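Week 6: Calling a live match from the booth

Read before Friday's practical. Bring headphones and a printed team sheet.

## 1. Two jobs, two voices

A standard radio or TV booth has a play-by-play caller and an analyst. The caller says what is happening. The analyst says why it happened and what might come next. On a cricket broadcast the two jobs rotate, and a pair usually works a 30-minute stint before handing over.

Rules we use in this course:

- The caller owns the ball from the start of the run-up until it is dead.
- The analyst speaks in the gap between deliveries and stops when the bowler turns.
- If both start at once, the analyst gives way.
- Score and overs are given at the end of each over, and again after every wicket.

Former players tend to find the second rule hard. They see the field change and want to talk about it right away. Write it down and use it in the next gap.

## 2. Preparation at home

Most of your prep happens before you travel. Do it in one sitting if you can, at a table or counter with room to spread out the sheets.

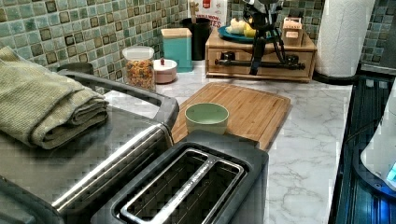 ## 3. The prep sheet

One page per team, both sides if needed. For each player:

- name as it is said, spelled out by sound
- role, batting hand, bowling style
- one recent result
- one fact that isn't a number

Don't copy career tables. Anything you can get from the scorer in the booth stays off the sheet. For the Roduvier v. Nilik recording, 21 names are on the two lists, and you are expected to know how to say all of them. Nilik's late addition will be posted in the course folder.

## 4. Using silence

On TV, the picture carries a lot of the load. After a wicket, let the crowd noise run before you speak. Eight seconds feels long in the booth and normal at home. On radio the same gap sounds like a fault, so keep it under three.

Listen to the Engelhardt tape, overs 6 to 8, and mark each place where the analyst repeats what the caller just said. Then listen to the same overs with the sound low, as many people do with a match on in another room. Note which words still come through.

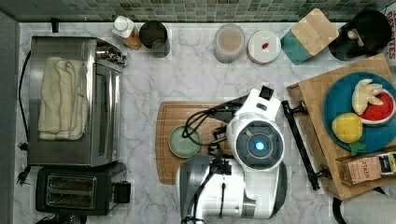 *Fig. 2. Kitchen counter with toaster oven.*

## 5. Humor

A joke works if it is short and the ball isn't live. Avoid:

- jokes about a player's looks or family
- anything that needs a second line to explain it
- running jokes the listener who just tuned in can't follow

Teasing your booth partner is fine if they can answer back on air.

## 6. Assignment

Record one full over as caller and one as analyst, using the Jorkeo practice footage. Add a written review of 400 words. Cover where you talked over your partner, any score you missed, and one line you would cut. Upload the audio and the review together.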